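Blocks talk – speaker notes, Olesia Lysenko
Purnedgate play and early learning meetup, June, upstairs room

START. Say hi, say name, thank Pylyp for the slot. Don't do the long intro again, it ate four minutes last time.

Title slide – "Old blocks are fine." Leave it up while people find chairs.

Who is this for: playgroup people, toy library people, anyone with a bin of blocks under a table that they feel a bit guilty about.

Our numbers. Endlow toy library, 198 families on the books. 800 loose blocks in the block room when we finally counted. Counted because Pylyp Stetsiuk wanted to buy new ones and I wanted to see what we had first. Took two evenings. Pause here, someone always groans.

Of the 800 we pulled 151. Not for being ugly! Pulled for splits, loose splinters, or paint lifting in flakes big enough to pick at. Everything else went back out.

So the main point, say it slowly – worn is a look, damaged is a safety thing. Two different piles. Most places I visit have them in one pile and it all goes in the dumpster.

How we check a block:
thumb along every edge, all twelve
press any chip with a fingernail, does more come off
look at the corners last, corners take the worst of it
if two people disagree it goes in the maybe tub

Old paint – be firm. If you don't know what's on it, it doesn't go to kids who chew. Get it tested or retire it. Don't get dragged into sanding questions yet, that's at the end.

Colors. Parents notice yellow first. Specks and scratches read as dirt on yellow, even after a good wash. Red gets away with a lot more, a glossy red face with a few worn spots on the edges still looks cared for. Same age, same bin, same kids.

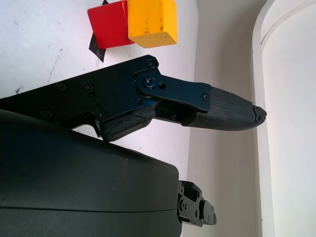
Which is why we stopped sorting by color for the open day. Mixed tubs, nobody complained about the yellow ones. Ask the room if they've seen this too, take 2 answers max.

Table tops. Quick one. White tables are great for finding small pieces and terrible for scuffs. We mark build spots with tape, works well, but peel it and redo it before the ends get ragged. Gray streaks: damp cloth, then leave it alone. Scratches are staying. I've made peace with that.

Sets. The Skarnero set came to us second hand, missing its lid and 7 pieces. Still goes out every month. Families do NOT care about a full set. They care if the tub shuts.

Levchenko hall story if time – the tower, the toddler, the tea urn. Keep it short. Skip if we're past quarter to four.

Washing: cloth and mild soap, never soak wood, dry on a rack with gaps. Somebody will ask about the dishwasher. No.

Handout is one page, checklist on the front, blank tally on the back. Send them round from the left, they got stuck on teh right side last time.

Questions. Sanding goes here. Repeat each question out loud, back row can't hear.

Sample tub is by the door – let people try the thumb check on there way out. Get the tub back!!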